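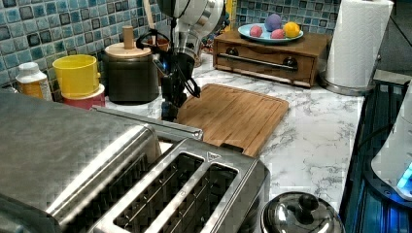

The tile came first. She bought it before there was a kitchen to put it in, two boxes from the clearance shelf at Watholm, and carried them through one apartment move and into this one.

"I didn't have a plan. I had tile," she says.

Small squares, teal and turquoise, pale blue, some gray, some that go nearly navy. Shiny. She set them herself over the January break, with a borrowed wet saw and a lot of tea. The sheets didn't match up at the corner so she pulled a whole row and started agian.

"You'd never see it. I'd see it."

The counter is white with gray veins, marble look, and she is not precious about it. What she cares about is what sits on it. Her rule is that the front stays clear and everything else lives along the back wall, and if the back fills up something has to go.

So what stays? The dark canister with the light wood lid, for one. Coffee. "I like a knob. I want to pick a lid up with wet hands and not think." The yellow cup stays because her son picked it out. The low wooden box with the drawer came from Feyisa, the secondhand place by the bus depot, 24 dollars, and she talked them down from more. Inside are rubber bands, birthday candles, tape, a key to something.

"Everybody has that drawer. Mine has a nice handle."

The pale blue plate with the little balls, pink and purple and yellow, sits up on top of the box. No food use whatsoever. She wanted a bit of color away from the tile and that was that.

And the cutting board. Bamboo, groove all the way round, out on the counter pretty much always. She oils it once a month, wipes it down, never the dishwasher. The groove is the whole reason she bought it. "Tomatoes," she says. "I was mopping up after tomatoes for years."

Total for the kitchen, not counting her own time, was 716 dollars. Most of that was the counter.

Anything she would do different? Long pause. The grout. She went with a lighter one from Dreltar and has been scrubing it ever since.

"Darker. Go darker. Write that down."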